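硬水地区洗衣笔记：水质、剂量、漂洗和软水器

最后更新：2022年5月26日
阅读时间：18分钟
分享 12 · 评论 7

上一篇写到水壶除垢，留了个尾巴，说洗衣机要单独写。这篇就是。内容比较散，按我处理问题的次序排，想直接看软水器参数的可以跳到中间。

先交代水源。我住在Kikthorpe北边，自来水来自Pledton水厂，原水是白垩层地下水，水厂只做过滤和消毒，不做软化。搬来之前住的地方是地表水，水很软，洗衣粉按包装上的最低档放还嫌泡沫多。同一台机器、同一种洗衣粉、同样的程序搬过来以后，几个月里陆续出现这些现象：白T恤发灰，深色衣物表面有浅色细粉，毛巾变硬且吸水变慢，洗衣机门封的褶皱里有灰白色的膏状物。几件事指向同一个原因，但处理方式并不相同，下面分开写。

水质数据

硬度我用滴定试剂盒测，EDTA法，铬黑T指示剂，终点由酒红变纯蓝。厨房冷水龙头放流之后取样，总硬度418毫克每升，以碳酸钙计。换算过来是4.18毫摩尔每升，德国度23.4。电导率757微西门子每厘米，25摄氏度补偿。pH偏中性略高，没有单独记。

这里要说一句单位。洗衣粉包装用的硬度分档各国不同，有的用德国度，有的用法国度，有的干脆只写“软、中、硬”。换算关系很简单：一毫摩尔每升等于100毫克每升碳酸钙，等于5.6德国度，等于10法国度。我见过有人把法国度的数字直接填进按德国度设置的洗碗机里，结果再生过于频繁，盐耗得很快。设置机器之前先看说明书用的是哪种度。

试纸也能测，但试纸一般到最高一格就不再区分了。我这里的水浸下去直接满格，只能知道“很硬”，对算剂量没有帮助。滴定盒的分辨率取决于每滴代表多少硬度，高硬度水样可以用蒸馏水对半稀释再测，结果乘二，省试剂，终点也更清楚。滴到接近终点时要放慢，每滴一滴摇匀再看颜色。冬天水温低的时候变色慢，容易滴过头，我一般先把水样放到室温。

总硬度里有一部分是碳酸盐硬度，也叫暂时硬度，加热会析出来，就是水壶底那一层。洗衣机加热管上的垢也是它。剩下的是永久硬度，加热不析出，但同样会和阴离子表面活性剂以及皂类结合。对洗涤来说两部分都要算，对加热管来说主要看前一部分。白垩层的水以碳酸盐硬度为主，所以结垢问题比较突出。

硬度离子在洗衣桶里做什么

钙镁离子在洗涤过程中干扰三件事。

第一是皂。洗衣粉里常加少量脂肪酸皂控制泡沫，液体洗涤剂里也有。皂遇到钙生成钙皂，不溶于水，黏，会挂在纤维和桶壁上，并把已经洗下来的污垢一起带回织物。门封褶皱里那层膏状物，成分多半是钙皂、皮脂和纤维屑的混合物。用热水冲不掉，用酸能松动一部分，用热的碱性洗涤液加机械摩擦效果最好。

第二是阴离子表面活性剂，例如直链烷基苯磺酸盐。它的钙盐溶解度低，硬度高时一部分有效成分会沉掉，等于白放。非离子表面活性剂对硬度不敏感，所以液体洗涤剂在硬水里的去油能力下降没有那么明显。

第三是污垢本身。黏土颗粒表面带负电，棉纤维在水里也带负电，正常情况下相互排斥。钙离子是二价的，可以在两者之间起桥接作用，让颗粒重新贴到纤维上。白衣服发灰，这一条占的比重不小。它是累积的，每一次都差一点，单看某一次洗完的效果看不出来，和没洗过的新衣服并排放才明显。

洗衣粉对付硬度靠助洗剂，现在常见的是沸石加碳酸钠加聚羧酸盐，部分产品用柠檬酸盐。沸石是离子交换，把钙吸进颗粒，自身不溶。碳酸钠会把钙沉淀成碳酸钙，碱度也由它提供。聚羧酸盐的作用是让沉淀保持细小、分散，随水排走。三者的比例和总量决定了一份洗衣粉能处理多少硬度。剂量不足时，碳酸钠照样沉淀钙，但聚合物不够，沉淀就长大并附着在织物上。深色衣物上的浅色细粉有两个来源，一是沸石残留，二是这种碳酸钙。区分办法：取一点粉末放在深色碟子里，滴白醋，冒泡的是碳酸钙，不冒泡的多半是沸石或者没溶开的洗衣粉填料。我这里两种都有，冒泡的居多。

剂量

我用的洗衣粉是Oberholzer的无香型，包装上分三档硬度。我原来沿用旧地址的习惯，按软水档放，这是前面大部分问题的直接原因。

估算一下就清楚。我的机器是Prutus的滚筒，棉织物程序全程进水50升，主洗阶段只占其中一部分，其余是漂洗。先按全程算，50升水带进来的硬度是209毫摩尔，折成碳酸钙20.9克。主洗按三分之一的水量算，也有接近7克碳酸钙当量要由助洗剂处理掉。软水档的剂量显然没有给这个数留余地。

改成硬水档之后，第一个月变化不大，旧的沉积还在。我又做了两次空载高温程序，一次放柠檬酸，一次放洗衣粉，顺序不能合在一起，酸碱同时放互相抵消。之后门封上的膏状物没有再长回原来的程度。

漂洗水也是硬水，这一点常被忽略。主洗时助洗剂把钙管住了，漂洗时助洗剂被稀释，新进来的水又带来钙。如果主洗液没有排干净，残留的皂和表面活性剂就在第一次漂洗里和新来的钙结合。所以主洗之后那一次脱水很要紧。有些机器的“轻柔”或“防皱”程序会取消中间脱水，漂洗效率明显下降。我现在除了羊毛以外都不用这类程序。

洗衣粉放抽屉还是放桶里，我两种都试过。抽屉的好处是随水冲入，坏处是我家水压一般，粉在抽屉里会结一层。用分配球放桶里溶得快些，但冷水程序里球口偶尔堵。最后的做法是抽屉，每周把抽屉抽出来冲一次。抽屉上方的喷水孔也会结垢，拿旧牙刷蘸柠檬酸溶液刷，孔通了以后水流分布均匀，粉就冲得干净。

温度

水温对硬水洗涤的影响是两面的。温度高，油脂去除好，洗衣粉溶解快，过碳酸钠漂白剂才真正起作用；但碳酸盐硬度也析出得更多，加热管结垢更快。助洗剂剂量够的时候，第二个缺点基本可以压住，析出的碳酸钙是分散的细粒，随水排走。剂量不够而温度又高，是最坏的组合。

我的分法如下。毛巾、床单、白色棉内衣用60度，带漂白剂的洗衣粉。日常有色衣物用40度，不带漂白剂的洗衣粉。印花和含弹性纤维的用30度，液体洗涤剂，理由后面写。冷水程序我不用，洗衣粉在冷的硬水里溶得太差，衣服口袋里能翻出结块。

关于加热管。滚筒洗衣机的加热管在外筒底部，一般看不到。我拆过一次后盖，用手电从加热管安装孔旁边看进去，表面有一层不连续的白垢，靠近温度探头的一端厚一些。垢层导热差，管子本身温度升高，寿命缩短；探头被垢包住之后反应滞后，水温控制会偏。用功率计接在插座上记录一次60度程序的加热时长，除垢前后各一次，能看出变化，但进水温度、装载量都要一致才有可比性。我只做过一组，不列数据。

柠檬酸和醋

网上建议在柔顺剂格里加白醋的很多。作用原理是中和残留碱，并溶解一部分碳酸钙。作用是有的，问题在橡胶。门封和内部软管的材料长期接触乙酸的耐受性各家不一样，Prutus的说明书里写了不要使用醋，没有给理由，我按说明书办。柠檬酸的酸根还能络合一部分钙，气味小，按克称量也方便。

柔顺剂格里放柠檬酸溶液，我只在洗毛巾和床单时用，浓度不高，装到刻度线以下。柔顺剂格是虹吸结构，超过刻度线会提前流出，流到主洗里去就和洗衣粉的碱抵消了，两边都浪费。粉状柠檬酸不要直接倒进去，会在虹吸管底部结块。先在杯子里用温水化开。

柠檬酸还有一个限度：和大量钙在高温下长时间接触时，会生成柠檬酸钙，溶解度很低，本身又成了一种垢。水壶里把柠檬酸溶液煮沸除垢有时会留下一层更难处理的白膜，就是它。洗衣机除垢用40度到60度就够，不要选90度。

柔顺剂本身我不用。阳离子型柔顺剂在纤维表面留一层疏水膜，手感软，吸水变差，毛巾尤其明显。硬水地区的人用柔顺剂多，大概是想抵消发硬，但发硬的来源没有去掉，只是在上面又加了一层。

毛巾发硬

毛巾发硬有两种机理，容易混在一起。一种是矿物和钙皂沉积，毛圈之间被填住。另一种与水质无关：棉纤维之间残留的少量结合水在静止晾干过程中把纤维互相粘住，形成网络，所以室内静止晾干的毛巾即使用蒸馏水洗也是硬的，有风的地方晾干或者滚筒烘干就软。判断方法是把发硬的毛巾用力揉搓几下。揉过之后明显变软的，以第二种为主；揉了仍然板结、手感带涩的，以沉积为主。

沉积型的处理，我做的是一次柠檬酸浸泡，漂洗，再跑一次60度足量洗衣粉，不放柔顺剂。浸泡水要用热水化开柠檬酸，毛巾完全浸没，隔一阵翻一下。浸泡液会变浑。之后吸水性恢复可以用水滴试验看：把毛巾平铺，从固定高度滴一滴水，看它是立刻渗入还是先停在毛圈上。处理前水滴会停留，处理后立刻渗入。这个试验粗糙，但比手感可靠。

旧毛巾毛圈已经磨断的，处理之后仍然不会像新的，不必反复折腾。

软水器

剂量和酸都是补救，进水端处理才省事。我在入户管后面装了一台离子交换软水器，树脂罐单罐，电子阀头，按流量再生，食盐再生剂。厨房冷水另走一路，不经过软水器，饮用和做饭仍然是原水。

完全软化的水硬度接近零，洗澡手感滑，漂洗皂类时总觉得冲不干净，洗衣服也容易起过多泡沫。阀头上有混水旋钮，可以旁通一部分原水。我调到出水142毫克每升，也就是1.42毫摩尔每升，德国度8左右的中等硬度。按混合比例算，142除以418，原水占三成四。旋钮本身没有刻度，只能转一点、放水、测一次，反复几回。测的时候要在正常流量下放水，流量太小时旁通比例会偏，出来的数不准。

还是按全程进水50升算，硬度总量从209毫摩尔降到71毫摩尔，碳酸钙当量7.1克。洗衣粉随之退到中等硬度档。过去为硬水多放的那部分省下来了，当然盐要另外买，两边的账我没有细算，装它本来也不是为了省钱。

几件装的时候没想到的事：

再生时段默认在凌晨。那段时间阀头切到旁通，用水就是原水。我有时用延时启动让洗衣机在夜里跑，正好撞上，等于那一桶是用原水洗的。改了再生时间就好。

排水管要有空气隔断，不能直接插进下水管封死，否则有虹吸倒流的可能。安装说明里有图，我第一次接的时候漏看了，后来补了一个接头。

盐箱里的盐会搭桥，上面一层硬壳，下面是空的，看着有盐，阀头吸不到浓盐水。拿木棍捅一下就知道。片状盐比粉盐好些。潮湿的杂物间里更容易搭桥，盐箱不要一次装满。

电导率不能用来判断软化效果。离子交换是用钠换钙，离子总量没有减少，软化前后电导率变化很小。我见过论坛上有人拿TDS笔测软水器出水，得出机器坏了的结论。要判断只能测硬度。

树脂怕铁和余氯。我这边原水铁低，余氯也不高，没有另加前置活性炭，只装了一个沉淀过滤器，滤芯变黄就换。

脱水和晾晒

脱水转速决定衣物带多少水上晾衣架。硬水里这件事还有另外一层意义：衣物里残留的水蒸发之后，水里的矿物全部留在纤维上。残留水越少，留下的矿物越少。棉织物我用最高转速，混纺用中档。转速高褶皱多，脱完马上抖开可以抵消一部分。放在桶里过夜的话，褶皱定型，还有气味。

气味单独说两句。湿衣物的霉味多半来自细菌分解残留皮脂，低温洗涤、剂量不足、晾干时间长，三个条件凑齐就会出现。有气味的衣物再洗一次冷水程序没有用，要用含过碳酸钠的产品，温度升到60度，面料不允许的就在40度下延长浸泡。室内晾晒时，我把衣架间距拉大，旁边开除湿机，出风口对着衣物下半截，下摆和腰头是干得最慢的部位。

厚卫衣是晾晒里比较麻烦的一类。帽子、罗纹领口、袖口、口袋这几处是双层或高密度组织，大身干透了这些地方还潮。倒挂夹下摆会把下摆拉长，普通衣架会在肩部顶出两个包。我用的是粗衣架加一根横杆，把袖子搭在横杆上，重量分散开。收的时候捏一下腋下接缝和罗纹处，感觉凉的就还没干，再挂着。

印花和起球

印花分几类，洗法跟着材料走。塑溶胶印花是一层热塑性膜，怕高温烘干和熨斗直压，受热变软以后会和对面的布粘在一起。水性胶浆印花薄，手感好，耐磨差一些。热转印膜最怕的是反复弯折加高碱，边缘先翘，然后整片脱开。直喷印花墨层在纤维表面，摩擦掉色比较快。买回来的衣服一般不标印花工艺，只能看表面：有光泽、连续、能用指甲感觉到边缘台阶的，按膜类对待。

硬水在这里也有影响。膜类印花表面容易挂碳酸钙细粒，深色区域看上去蒙了一层，湿布能擦掉。洗衣粉里的沸石颗粒对印花是轻微的磨料，所以印花衣物我用液体洗涤剂，30度，翻面，装桶不超过六成。液体洗涤剂一般不含漂白剂，颜色保持也好一些。字母这类笔画细的图案比整块图案更早出问题，边缘长度相对面积大，起翘的起点多。粉色、青绿这类浅亮颜色挂了细粒不显眼，要斜着光看。

摇粒和抓绒里布的卫衣，翻面洗会把绒毛面暴露给桶壁，起球加重，正面印花则得到保护，只能二选一。我选保护印花，里面起球不影响外观。和毛巾一起洗是最差的搭配，毛巾掉的棉屑会嵌进绒里，拿粘毛滚筒也清不干净。

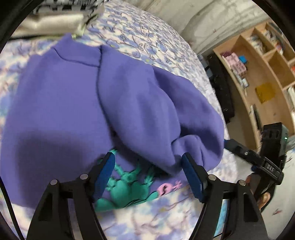

叠放和收纳

印花面不要和印花面相对。膜类印花在夏天的阁楼或者靠近暖气的柜子里会变软，压久了互相粘连，揭开时带下一块。折的时候让印花朝内，中间隔一层布，或者干脆折线避开图案。不讲究的话随手对折也行，但上面别再压重物。

收纳箱里放干燥剂，按季度换。硬水洗过的白色棉织物长期存放会泛黄，原因主要是残留皮脂氧化，碱性残留会加快这个过程。换季收纳之前我会多加一次漂洗，床品也一样。被套四个角里的棉絮要翻出来抖掉，不然洗一次结成一团，吸了水脱水时还会偏心，机器反复重新分布，程序时间拖得很长。

被子和大件床品的装载量要减。标称容量是按干棉布测的，蓬松的被子体积先到上限，重量没到，但水流穿不过去，中间一团洗完还带着洗涤剂。能用手掌竖着伸进桶顶空隙，装载就差不多。大件我固定加一次漂洗。

维护周期

目前的安排：

每周：抽屉取出冲洗，门封褶皱用布擦干，洗完门留缝。

每月：空载60度，放洗衣粉，不放衣物。排水泵过滤器打开清理，先在下面放浅盘，残水比想象的多。

每季：空载60度，柠檬酸。装了软水器以后这一项可以拉长间隔，我还没有改。进水阀滤网拆下来看一次，里面多是砂粒和碎垢，用钳子夹住塑料耳朵直着拔出，不要旋转。

软水器：每月看盐位，隔几周测一次出水硬度。记录写在盐箱盖内侧，铅笔。

还没弄清楚的

门封下沿有一处黑斑，用漂白剂处理后颜色变浅，没有完全去掉，应该已经进到橡胶里面。换门封要拆前面板，弹簧圈装回去很费力，暂时不动。

软水器出水硬度在去年11月有过一次升高，连测几天都偏高，再生一次之后恢复。可能是盐桥，也可能是那几天用水量超过了设定容量。阀头只保存最近一次再生的时间，查不到更早的，没法核对。现在把设定容量调低了一点，再生会频繁一些。

另外有读者上次问电磁式的“除垢器”，绕在管子外面那种。我没有买，也没有可靠的办法在家里测它，滴定硬度前后必然相同，它本来就不声称去除钙。要比较只能用两根一样的加热管并联跑很久，我没有这个条件。

下一篇写洗碗机，盐、漂洗剂和硬度设置，Prutus的洗碗机用的是德国度，23.4对应的那一档在说明书的表格里印错了一行，到时候把表重新列一遍。

评论 7 · 分享 12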